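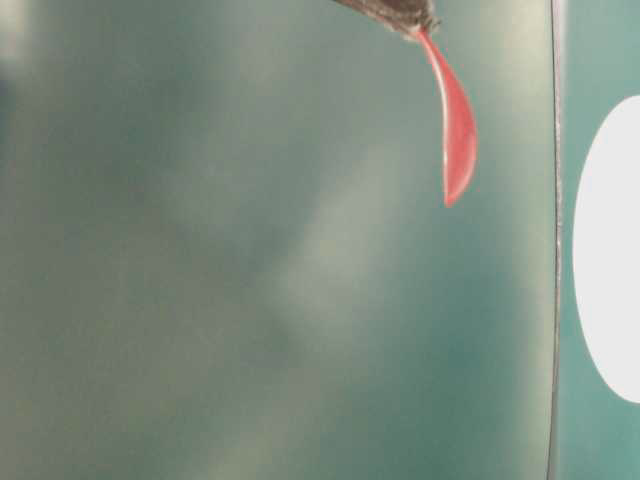
## Preguntas frecuentes sobre las emisiones en onda corta

**¿Qué es Vilolell?**
Un servicio de radio en onda corta dirigido a países con censura informativa. La programación la produce Pumarell; la transmisión se contrata a Testton.

**¿Cuándo se emite?**
Hay 3 bloques diarios, todos nocturnos en la zona de destino. Las frecuencias se revisan en octubre y en marzo.

**¿Qué potencia se utiliza?**
100 kW por transmisor. En caso de interferencia deliberada se pasa a la frecuencia de reserva – sin aviso previo en antena.

**¿Se distribuyen receptores?**
Sí. El último lote fue de 2,000 unidades, de las cuales 569 siguen en almacén. 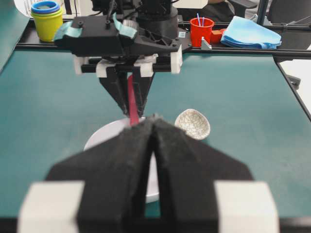 **¿Cómo se distinguen los receptores ya revisados?**
Cada receptor pasa una prueba de sensibilidad antes del envío. Los aptos llevan una marca de color claro sobre la caja oscura, legible a distancia; el contraste es comparable al de las dos tiras verde azulado claro sobre la carcasa negra de la foto. La marca se retira antes de la entrega.

**¿Se publican datos de audiencia?**
No por país. Fahmy elabora una estimación a partir de entrevistas con personas que ya han salido – el margen de error es alto.

**¿Se aceptan informes de recepción?**
Sí, con hora UTC, frecuencia y código SINPO. No se incluya la ubicación exacta del oyente.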